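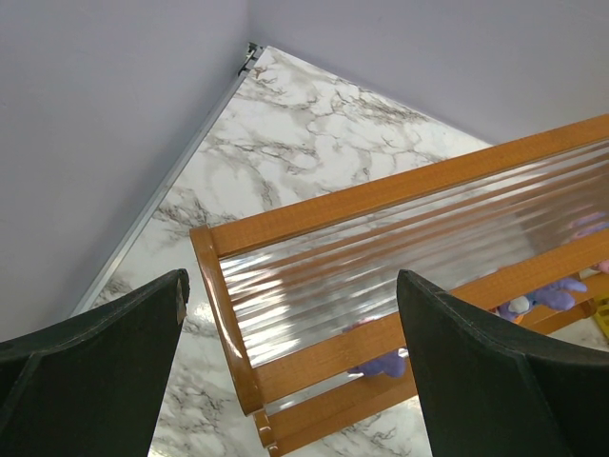 Estante de madera con panel transparente sobre la superficie de acabado marmolado.

Womura presenta Kirui, una línea de estantes de mesa para quienes coleccionan figuritas y quieren tenerlas a la vista

Womura, taller dedicado al pequeño mobiliario doméstico, lanza en marzo la línea Kirui: estantes expositores de madera en tono anaranjado, con paneles transparentes que dejan pasar la luz y permiten ver las piezas casi desde cualquier lado. La primera tirada es de 400 unidades y saldrá a la venta en la tienda Dinstead y en su página web.

El proyecto nació de una encuesta entre clientes de la tienda. De las 94 personas que respondieron, la mayoría guardaba sus figuritas en cajas por falta de sitio. «Nos escribían contándonos que tenían osos y conejos metidos en un cajón desde la última mudanza, ¡y nos mandaban hasta las medidas de la repisa!», cuenta Soledad Bermúdez, responsable de diseño. «Queríamos un mueble pequeño, que cupiera en una mesa y que diera gusto ordenar».

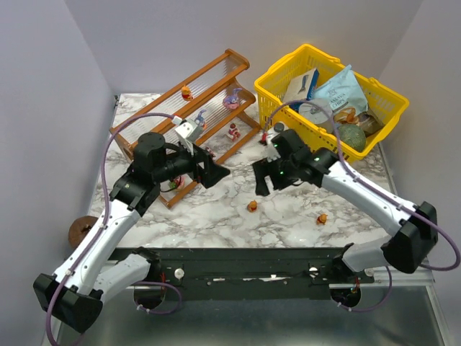

Figuritas de colores en el estante, entre ellas un oso de camiseta roja, junto a una cesta de la compra amarilla.

El estante tiene dos niveles y admite figuras de distintos tamaños. El equipo probó 7 versiones antes de decidirse por la definitiva, y Kiprono Mollel, encargado del acabado, dedicó buena parte del invierno al brillo de la madera. «Con la luz de la tarde el tono se vuelve casi de miel, y las figuras de colores vivos quedan preciosas encima», explica.

Dinstead organizará además una tarde de intercambio para aficionados, con entrada libre a partir de las 17:00. Cada asistente puede llevar las piezas que tenga repetidas y probar cómo lucen en los estantes expuestos. Nicanor Collado, coordinador de la tienda, espera recibir hasta 3,000 visitas durante el mes del lanzamiento.

Contacto de prensa: Emmanuel Obura, departamento de comunicación de Womura.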